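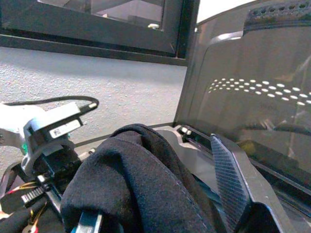 How often is the folding station in Room 206 inspected? Every Tuesday before first use, and again after any change of textile.

Mireton site — folding station, sheet 8

Carpet around station: clear of lint and loose cord. OK.
Base: no cracks, sits level. OK.
Smoked panel: wipe both faces. Done — smear remains near lower corner, recheck.
Black textiles: check seams for pulled thread. One set aside, tag 347.
Glass structure: edges checked. OK.

Next sheet: 17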